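Print this page | E-mail this item

Vesine project: phone handling task, February update

The student automation group at Hedside has moved the Vesine arm from block stacking to handling smartphones. The task is to pick a phone that is lying flat, turn it upright and set it in a stand, then return it to the table on request.

Phones were chosen as they are thin, smooth and heavy for their size. A two-finger gripper has little edge to hold when the phone is flat, and the screen gives poor depth readings wherever it reflects the room lights. The present method brings the fingers down on the two long sides, closes slowly and lifts only when the motor current passes a set limit.

The group logged 2,235 attempts last term, of which around 2,000 were used to train the current controller. The rest were set aside for testing. Most failures came at the placing stage – the lower edge of the phone missed the lip of the stand, or the grip slipped during the turn.

Work this term covers 3 points:

- placing on round bases as well as folding stands
- telling a free stand from one already in use
- choosing which flat phone to pick first

The wrist camera stays in use for all of these. Its view is partly blocked by the fingers during the final approach, so the Pinto software keeps the last clear position of the phone and works from that until the grip closes. 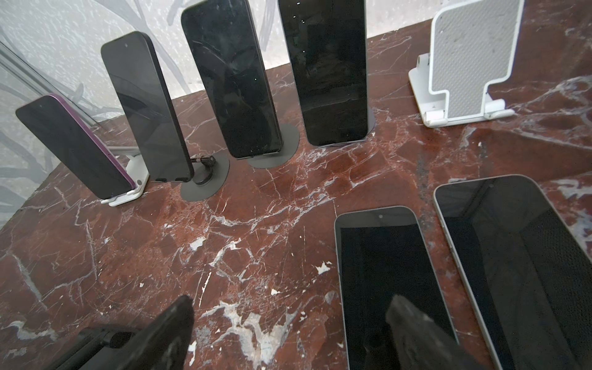 Screens are kept off during runs, as a lit display upsets the exposure. Members who wish to record attempts should book a slot through Clurkico and note any change of stand position in the log before starting.

Contact the group | © Hedside Automation Group | Back to top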